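Oyster Farming

I came to oyster farming the way most people do, by eating a plate of them and wondering where they came from (in my case Culstead, a small bay town I'd only stopped in for gas). Oysters are one of the few farmed seafoods that don't need feeding. They filter what they eat out of the water, so there are no pellets and no wild fish ground up to make them, and that's a big part of why I still order them when I've given up farmed shrimp.

Growers start with seed, baby oysters from a hatchery. The seed goes into mesh bags, and the bags go onto racks or float on lines. At Wanville they use racks, at Bayram it's all floating lines, and people will argue with you over which makes the better shell!

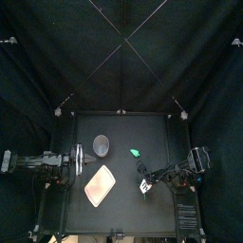
Then comes the waiting. Expect 2 years from seed to plate in decent water, longer if it's cold. The bags get shaken and turned so the oysters grow deep and cupped, and every so often everything is sorted by size. I helped with sorting one September at a farm in Rureck that had 200 bags out, and my back still remembers it.

It isn't a perfect business. Bags can break loose in storms and leave plastic on the beach, and folks with waterfront homes don't always love the view. Disease can empty a lease too. Still, a healthy farm gives small fish and crabs somewhere to hide, and I'd take a bay with oysters in it over one without.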